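The Night Shift at Eloddale

I'd been making beds with the Koller for 13 days before it scared me.

Making beds is the whole job, if you want to know. Ondix pays me to tug sheets straight so the big machines can learn it from my hands, and the Koller counts every tug. We were on 1,317. I was rather proud of that!

So there I am at the small bed, the one with the dotted sheet, and I go to let go of the hem. I ease off the handle. The jaws stay shut. I squeeze, ease off, squeeze again – nothing. They had the sheet and a good pinch of my sleeve, and they were closing. Slowly, like a door on a cold morning.

I hit the release. The release didn't care. I said a few words I won't type and yanked until the cuff ripped, and then the jaws popped open as if they'd only been waiting to be asked.

I smoothed the sheet flat again (habit) and held the thing out over it at arm's length, blue pads wide apart.

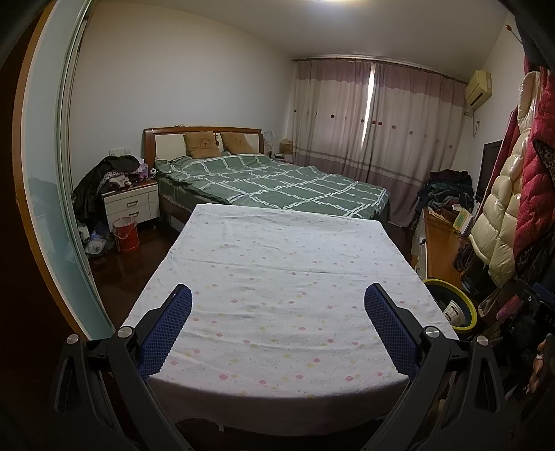
Fault 18

The book has a page for it. "Grip held after release. Stop work and return the unit." One line, and I'd skipped right past it on my first day.

I called Gutero, the repair shop, and the woman on the line asked how many times it had happened. Once, I said. She had me read her the log.

There were 371 of them. Tiny ones, half a blink long, going back to the very first sheet – it had been holding on a little longer every day, and I'd thought my hands were getting tired.

I took the battery out and put it in my coat pocket. Then I sat down on the big bed, on the green duvet, and waited for the van.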